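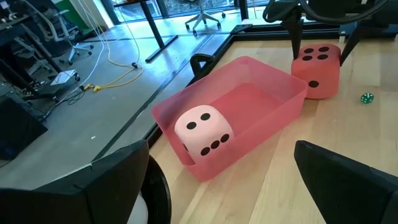

Lunley Robotics Software, Unit 2: Perception and Grasp Planning for Two Arms
Course handout, revised January 14, 2021

2.1 Task definition
The planner receives a list of dice and one container pose. Its output is a sequence of pick and place actions, each assigned to one arm. Code for this unit is in the Gumia package; the arm drivers are in Ostix and should not be edited.

2.2 Detection
Images from the wrist and fixed views are segmented separately, then merged in the table frame. Discard any cluster with fewer than 800 points before fitting a cube.

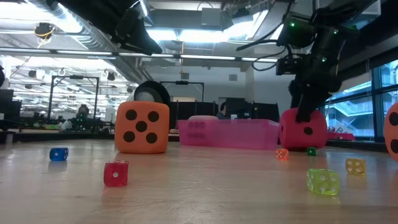

Cube fitting assumes six flat faces. The assumption fails during a grasp: foam deforms under load, and the top of the red die is squeezed where the fingers press into it. Freeze the pose estimate at first contact and propagate it from the gripper pose until release. Translucent dice return poor depth, so fit them from color edges only.

2.3 Arm assignment
Each die goes to the arm with the lower path cost. Ties go to the arm that is idle. The Lenihan planner samples up to 4000 configurations per query and reports failure after that.

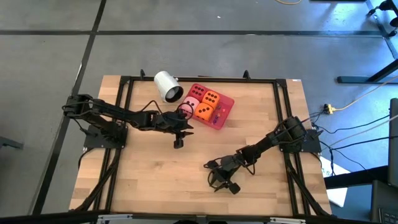 A failed query is retried once with the other arm. If both fail, the die is moved to the end of the list. The shared volume over the container is protected by a lock, which an arm must hold before its approach and release after its retreat.

Exercise: log every lock request and plot the wait time for each arm.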